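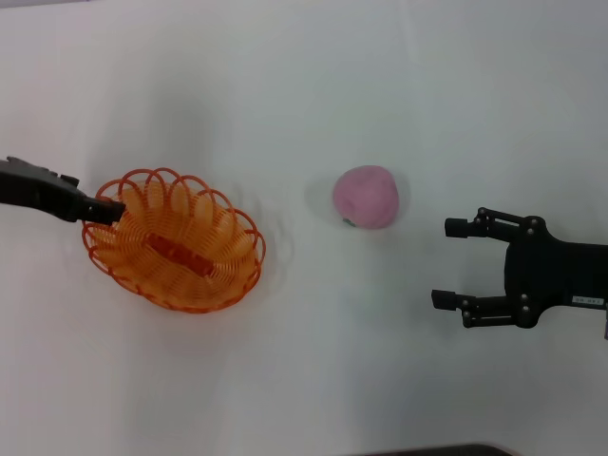
Betreff: Re: [Plokgate-Liste] Programm für das Sommerkonzert im Mai

Hallo zusammen,

danke für die schnelle Rückmeldung, jetzt freue ich mich erst recht! Zum Zitat unten:

> Die Bläser könnten die Leitão-Suite spielen, allerdings
> haben wir nur die alte Abschrift, und im dritten Satz
> fehlen die Posaunen. Lohnt sich das überhaupt noch?
> Und wie lang darf der erste Teil werden?

Ja, unbedingt! Ich habe am Wochenende die Partitur durchgehört (zweimal, beim zweiten Mal mit Kopfhörern und sehr laut) und der dritte Satz ist eine Wucht. Die Posaunen kann man aus der Klavierstimme ziehen, ich setze mich gern dran. Der erste Teil sollte 30 Minuten nicht überschreiten, danach kommt der Chor aus Jernilitz mit seinen vier Liedern, und dann erst die Pause.

Der Saal in Trundeo fasst 600 Leute, und die Akustik ist herrlich trocken, da hört man jede Klarinette! Bitte nehmt deshalb die Staccati in der Ouvertüre ernst, Takt 41 bis zum Doppelstrich war in der letzten Probe noch ziemlich verwaschen. Die Miete inklusive Flügel liegt bei 1.192 Euro, der Flügel wird am Nachmittag gestimmt.

Noch offen:
- Wer hat ein zweites Tamtam oder kennt jemanden?
- Notenpulte: unsere reichen nicht für Chor und Orchester zusammen
- Zugabe: Walzer oder doch der Tango? Ich bin für den Tango!!

Generalprobe ist um 17 Uhr, Einlass um 19 Uhr. Die Stimmen zum dritten Satz schicke ich über die Liste, sobald sie fertig sind.

Herzliche Grüße aus dem Notenstapel
Eure Orchesterleitung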